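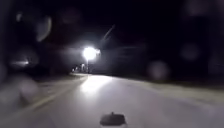 Is a quilt really a secret map?

You may have heard a story like this one. Long ago, a clever quilter sewed a hidden message into a blanket, hung it over a fence, and only certain people could read it. It's a terrific story. Before you believe it, though, let's ask some nosy questions.

First question: what is a quilt?

A quilt is a fabric sandwich. There's a top, a fluffy middle called wadding, and a back. Stitches go through all three layers to hold them together. The top is often made from small pieces of cloth sewn into squares called blocks, and blocks have names such as Log Cabin, Flying Geese and Bear's Paw.

Second question: who chose the names?

Lots of different people, and they didn't agree! The same block can have one name in one town and another name down the road. Some names were made up by magazines that wanted to sell patterns. So if somebody tells you a block has always meant "turn left at the river", ask them who wrote that down, and when.

Third question: how old is the quilt?

This is where it gets tricky. Our museum at Risholm was once given a red and cream quilt with a label pinned to the back. The label said 1557. Wow! But Ottmar Mühlbauer, who looks after our textiles, had a look at the stitches through a magnifying glass. The long seams were made by a sewing machine, and there were no sewing machines in 1557. The label was wrong by hundreds of years. It might have been an old catalogue number that someone mistook for a date. We don't know.

What about colour?

Colour can be a clue, but be careful with it. Cloth fades in sunlight, and a brown patch may have started out purple. New fabric can also be dyed to look old. A shop might call it "antique style", and that word "style" is doing a lot of work.

Try it yourself

Ask a grown-up if there's a quilt at home you can look at. Wash your hands first. Are the stitches all the same size? Is there a name sewn in a corner? Does the family story about it match what you can see? Write down what you know on one side of a page and what you've only been told on the other. Your second list will probably be longer. Mine was.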